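Pressemitteilung

Roraleck eröffnet im März die Werkstatt für Tischwäsche in Belmonte

Alte Tischdecken, Servietten und Küchentücher bekommen eine zweite Verwendung. Anmeldung für die ersten Kurse ist ab sofort möglich.

Belmonte. Die Firma Roraleck, bekannt für die Pflege und Ausbesserung von Haushaltstextilien, öffnet im März ihre neue Werkstatt in Belmonte. In den Räumen der früheren Druckerei Rotora werden künftig Tischdecken, Servietten, Vorhänge und Küchentücher repariert, neu gefärbt und umgearbeitet. Die Werkstatt nimmt Aufträge von Privatpersonen und auch von Gasthäusern und Pensionen an.

Mit diesem Schritt reagiert Roraleck auf eine Nachfrage, die in den letzten Jahren deutlich gewachsen ist. Im vergangenen Jahr hat das Unternehmen 677 Aufträge für Tischwäsche bearbeitet. Für viele davon war am alten Standort in Jivport nicht genug Platz, so dass die Kunden manchmal mehrere Wochen warten mussten. In Belmonte gibt es jetzt einen eigenen Raum für das Färben und einen zweiten, in dem die großen Stücke ausgebreitet werden können. Der Standort in Jivport bleibt als Annahmestelle bestehen.

Ein Schwerpunkt der neuen Werkstatt ist die Spitze. Spitzendecken sind in vielen Haushalten vorhanden, aber sie werden selten benutzt, denn man hat Angst vor Flecken und vor gerissenen Fäden. Die Erfahrung von Roraleck zeigt, dass die meisten Schäden klein sind und dass man sie gut beheben kann, wenn man nicht zu lange wartet. Ein Loch im Rand wird mit passendem Garn geschlossen. Bei größeren Schäden in der Mitte wird mit dem Kunden besprochen, ob die Decke geteilt und als Läufer weiter verwendet werden soll.
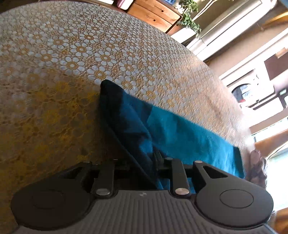 Auch für einfarbige Tücher und Servietten gibt es ein neues Angebot. Verblasste Stücke können einzeln oder als Satz nachgefärbt werden. Zur Auswahl stehen 30 Farbtöne, die in der Werkstatt als Stoffmuster ausliegen. Es wird empfohlen, die eigene Tischdecke zur Beratung mitzubringen, weil die Farbe neben weißer oder cremefarbener Wäsche oft anders wirkt als auf einer Karte. Gefärbt werden Baumwolle, Leinen und Halbleinen. Stücke aus reinem Kunststoffgewebe können leider nicht angenommen werden.

Für Gaststätten hat Roraleck eine eigene Vereinbarung vorbereitet. Sie umfasst die regelmäßige Durchsicht der Wäsche, das Ausbessern von Säumen und den Ersatz von Stücken, die nicht mehr zu retten sind. Der Vertrag läuft jeweils für ein halbes Jahr und kann danach verlängert werden. Die Abholung ist im Stadtgebiet von Belmonte und in Jivport im Preis enthalten.

Ab März finden außerdem Kurse für Anfänger statt. Ein Kurs besteht aus vier Abenden und beginnt jeweils um 18 Uhr. Die Teilnehmer lernen, wie man einen Saum erneuert, wie man Wachs und Rotwein aus der Tischwäsche entfernt und wie man Spitze wäscht und spannt, ohne dass sie ihre Form verliert. Vorkenntnisse im Nähen sind nicht notwendig. Das Material wird gestellt, eigene Stücke dürfen gern mitgebracht werden. Die Plätze werden nach der Reihenfolge der Anmeldung vergeben.

Zur Eröffnung zeigt die Werkstatt eine kleine Ausstellung mit gedeckten Tischen aus verschiedenen Jahrzehnten. Die Wäsche dafür stammt aus dem Bestand des Unternehmens, der inzwischen mehr als 1000 Stücke umfasst. Der Eintritt ist frei. Wer eine alte Decke besitzt und nicht weiß, aus welchem Material sie gefertigt ist, kann sie während der Ausstellung kostenlos prüfen lassen.

Über Roraleck

Roraleck repariert, reinigt und färbt Textilien für Haushalt und Gastronomie. Das Unternehmen wurde in Jivport gegründet und arbeitet heute an zwei Standorten. Aufträge werden in beiden Häusern persönlich entgegengenommen.

Pressekontakt

Roraleck, Presse und Öffentlichkeitsarbeit, Werkstatt Belmonte (ehemalige Druckerei Rotora)
Abdruck honorarfrei, um ein Belegexemplar wird gebeten.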